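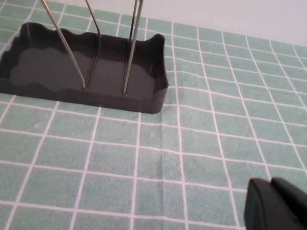
Week 5 — wrist view vs fixed view, lid placement task. Question for today: how much of the policy's success comes from the close camera? Thin parts are the hard bit. The holder has silver wire rods going down into a dark tray, and from the wrist those rods run right out of the top of the view, so the policy only ever gets their lower ends. Depth on thin shiny wire is bad anyway, expect holes.

## Setup

- Task (Kanura set): lid between pot and holder
- 169 demos, teleoperated, same table
- Policy A: wrist only. Policy B: wrist + fixed
- 3000 training steps each, then 113 test rollouts per policy
- Baseline = Skirkik, behavior cloning, no history

Calibration first!! Redo hand-eye if the bracket has been touched. A small tilt at the sensor turns into a big miss at the rod tips. 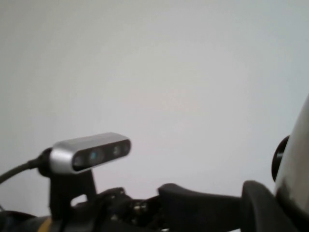
*Fig. 2. Depth sensor on its black bracket, above the gripper hardware.*

## Results, short version

B beats A, mostly in the last part of the approach. A finds the tray fine but picks the wrong side of the rack. Zemach ablation (blank out the fixed view halfway through the rollout) lands in between — so the global view matters late too, which the Tymoshchuk notes dont predict. Read section 2 of those before lab.

Seperate issue: polished steel. Reflections move when the arm moves, so color features drift. Random brightness helped a bit, cropping hurt.

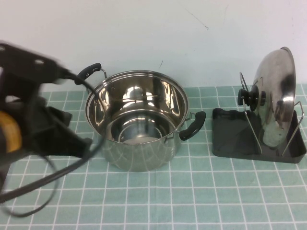

Why not drop the wrist camera and keep only the fixed one?

Because the final alignment needs more detail than the fixed view gives, and the arm can block its line of sight at the worst moment. We'll run that as Policy C in lab.

For lab: bring your loss curves, both seeds. Write down every failed rollout by type (missed grasp, wrong side, slip after release). Report due end of July.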